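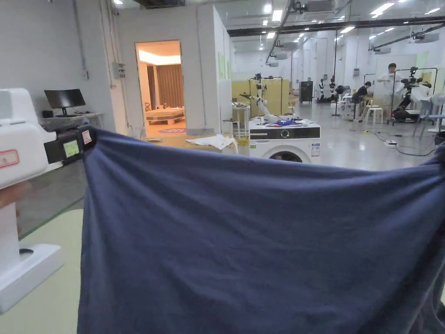
Navy blue and ready to fold, with the bedroom and its round rug in the background.

Folding afternoon fills up fast at Skirelton

June 2022

I went along to the Skirelton open day thinking I'd stay for maybe ten minutes, and I came home having refolded every T-shirt I own. So that was my weekend!

The workshop was all about laundry, the clean kind, and what to do with it once it comes off the line. Tiago Cordeiro ran the session, and he started us on plain tops before letting anyone near a fitted sheet (I was grateful). His big thing is the first move. Take the cloth by its two top corners, pull the edge tight, and let the rest hang for a moment before you do anything else. I've always just slapped mine down on the bed and hoped for the best, so this was news to me.

Then you lay it flat, bring the sides in, and fold up from the hem. Tiago likes a narrow stack that stands up in a drawer. Rowena Soriano, who was next to me and has three teenagers, prefers a fat square one and told him so, and the two of them went back and forth for a good while. I'm with Rowena, mostly. My drawers are too shallow for anything to stand up in.

About 600 shirts got folded over the day, according to the sheet by the door, and 384 of those were done before lunch. They're all going to the Esteves clothing bank, which is short on adult sizes right now and would love more dark colors and long sleeves.

There were 18 places in each group and ours was full, with a few people watching from the back. Another session is planned for August, this time with towels and bedding, and it costs $7 at the door. Bring a couple of things from home if you want to practice on your own stuff. I'm bringing the fitted sheet.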